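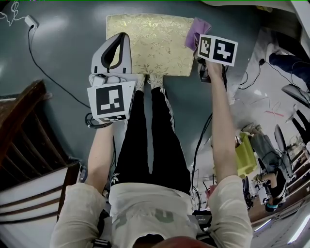 A yellow cushion with a gold floral pattern, on the floor.

Home | Features | Food | Archive

Murali Mudaliar has baked bread in Pilero for 89 months. His oven came from an old school kitchen and it holds 362 rolls.

We use cookies. Accept 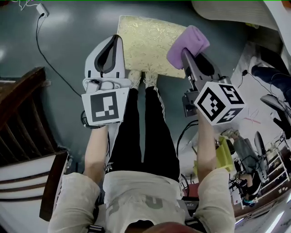 In June the flour became expensive, and he raised the price only a little. "People here count their coins," he told me. His neighbor Ottavio Mancuso buys six rolls every morning.

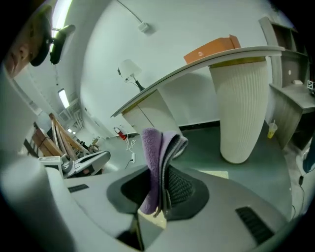 Page last changed: Sat 24 December

Now he wants a second oven, and he has saved over 3000 for it.

14 shares | 3 comments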